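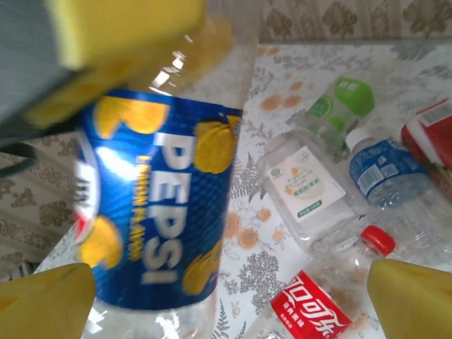
Ezekiel Abernathy asked under my last post whether a written rule ever made a gripper any better at picking things up, or whether we just like writing rules. It's a fair question and I've been chewing on it over two pots of tea, so settle in, this will be a longish thread.

My short reply, Ezekiel, is that the rules don't make the gripper better but they do make us better at knowing what it can do. When we began at Pandbridge we had no rules at all, only a table and a great deal of goodwill, and by October we had 3095 recorded grasps and no way of telling which ones we ought to trust. That was a sad afternoon, I can tell you.

So, the first rule on our sheet, and the one I'd keep if I had to bin the rest: write down what counts as a pick before you start. Ours says the bottle is clear of the cloth, held by the fingers alone, and stays held while you say "one elephant, two elephants" out loud. Visitors giggle at the elephants. They're welcome to!

Second rule, use ordinary things as the shops sell them. Clear plastic drinks bottles are lovely for this, and horrid, because the glare lands on the shoulder of the bottle and whatever is behind shows through the neck. Pepsi, Coca-Cola, plain water, all lying on their sides at different angles. If your arm only copes with a matt grey block, please say so in the write-up and we'll all still be friends.

Third, leave the pattern on the table. I know some of you clear everything down to plain white card, and I did too for years, but people's kitchens have flowers on the cloth (and on the wall, in my mum's case) and I'd like the arm to meet a few blossoms and ferns early in life.

Someone at Gretitz wrote to ask if caps should be on. Yes please, caps on, and note down how full each bottle is. A full one and an empty one are two different objects as far as the fingers are concerned, and our old log had a single line for both, which I still blush over.

Fourth, and I do go on about this one - hands stay out of reach of the arm while it's enabled. Straightening up a bottle that has rolled is exactly when people forget. Stop the arm, say "stopped" aloud, wait for the other person to say it back, then reach in. It feels silly for the first morning and after that you hardly notice you're doing it.

Fifth, keep the failures. All of them, with the wrist camera footage, blurry bits included. Of the last 559 attempts we threw away 28 and I've asked for a written reason against each one, in a proper sentence, please, and "looked odd" won't do.

The Illitz people have a much tidier sheet than ours, with a lovely section on when to swap worn finger pads, and I've pinched it with their blessing. It goes into our next version, dated 6 September 2020, and if you're still working from an older printout do put it in the recycling.

Ezekiel, I know you'll say the elephants are not a unit of time. Send me your better wording and I'll read it with the kettle on. I do still need something for bottles that touch each other, where picking up one drags its neighbour along, so if anybody has a rule for that, my replies are open.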